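quick thread on picking floor tile for a small apartment bc I keep getting asked

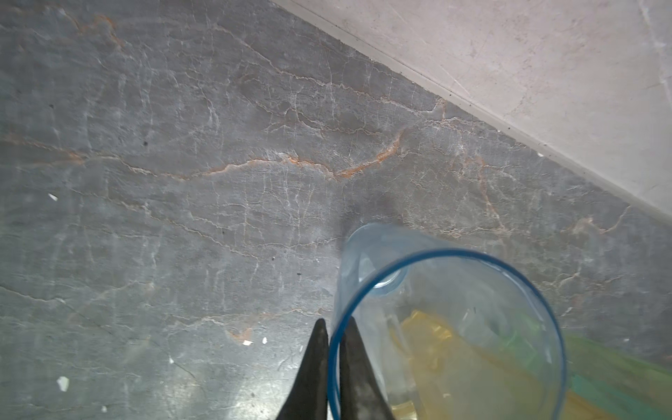

Liu
@liu_skamel
tile sales, Skamel showroom

1/ gray marble with a lot of veining. people either love it or walk right past. orange-brown in the stone is a warm color, so beige walls are fine with it. stop repainting everything white

2/ first thing – measure. twice. had a customer in June order for 300 sq ft and the place was 736. not a typo. two seperate deliveries, two batches, shades didnt match

3/ order extra. I say 5 boxes over for a whole apartment. Tradine takes back unopened ones, Breso doesn't, so ask before you pay

4/ grout. go darker than you think. light grout in a hallway looks great for a month

5/ real stone needs sealing. ask what the sealer costs too, ours is 44 a bottle and one bottle does nearly the whole kitchen + hall

6/ take a sample home. look at it at night with your own lamps on. showroom lights lie, ours included

7/ busy pattern on the floor = plain rug. or no rug

8/ polished in a bathroom – please no. get honed. your ankles

9/ delivery is to the curb unless you pay for upstairs. read teh form

10/ showroom closes early 6th August for inventory, back to normal hours the day after. bring your measurments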